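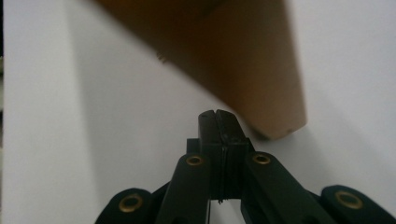

The tan block, over a plain white surface

Griteo Tabletop Wood Set, item 929
By Virgilio Navarro, July
Print this page | E-mail this page

I've been selling the Griteo set at Flomomach long enough to have opinions about it, and the first one is that I like the handle best. Everybody who comes into the shop goes for the board (fair enough, it's the big piece), but pick up the handle and you'll see what I mean! It gets a bit wider as it runs down toward the end, so it settles into your hand and stays there. The finish is a warm orange-amber with darker honey streaks in the grain, and the last little bit is left pale and bare. I love that bare end. You can rub a dab of your own oil into it, or stamp your initials there, or leave it alone like I did with mine.

We stock it in one finish only. People ask me for a dark one pretty often, and I do pass it on, but so far the answer is no.
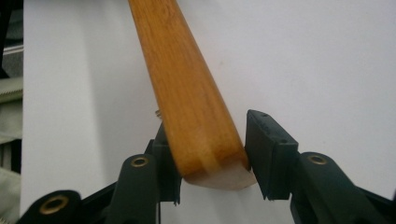
If you do oil the end, go easy. A rag and a few drops will do it, wiped off after ten minutes or so, and keep it away from the varnished part or you'll get a smeary patch that takes forever to buff out. I did that to the shop sample on a Wednesday and was still polishing it on the weekend.

The board has a raised frame with rounded edges all the way along, so there's nothing sharp under your wrist when you lean on it. The panel inside is lighter, and I find that a big help with small dark metal pins — they show up right away, even in my shop, where the lighting is nothing to brag about. The raised edge also gives the pins something to roll up against. I lost plenty of them down the back of the bench before I had a board with a lip on it.

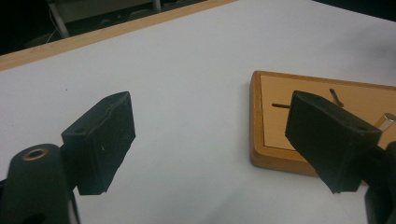
I keep mine out all the time these days. Pins on the panel, little silver cylinder off to the side, coffee somewhere safer. When I'm done I tip the pins into a jar and give the wood a wipe with a barely damp cloth. Please don't soak it, and please don't put it in the dishwasher (yes, someone did, and no, I couldn't take it back).

Price and ordering

The full set is $135 and comes with 17 pins. Extra pins come in packs of 3, and I usually have a drawer full of them. If you own the older Rumis board, the Griteo pins work fine with that too — I've mixed the two for years. Orders go out from our Gebretsadik Street counter, and if you'd like to try the handle before you buy, just ask for the sample. It's the shiny one.

Contact us | Copyright Flomomach, all rights reserved | Back to top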